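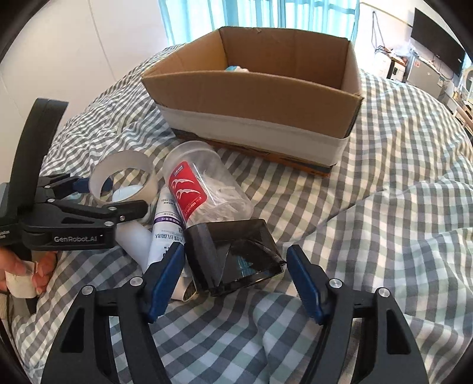 Vol. 6, Issue 2, p. 228

4 min read

3.2 Remixing as self-archive

Anniversary albums get little attention in the literature on home producers. Most work looks at first releases. We looked at the second life of tracks - what producers keep, what they redo, what they quietly drop.

Material: 200 tracks posted by bedroom producers, each with an older version still online. Interviews done in April, by phone mostly. Coding by Hernán Salazar, second pass by the authors.

Tempo first. Remakes tend to be slower, and the intros shorter. Vocals get pushed foward in the mix. The producer known as Siriwan kept every drum sound from her early files and replaced all the melodies. Wavitz did the oposite: same piano line, new everything else. Both called the result "the same song."

Anda is the odd case. No stems left, only a low quality export, so the remake was played by ear from start to finish. Two chords differ from the original. He had not noticed until the interview.

Figure 2. Household setting.

Self-release matters here too. Artists on the small label Drudico asked for notes before remaking anything, and changed less. Those without a label changed more, often late at night, often in one sitting. Sample too uneven for a firm claim. Genre was not controlled for - see 3.3.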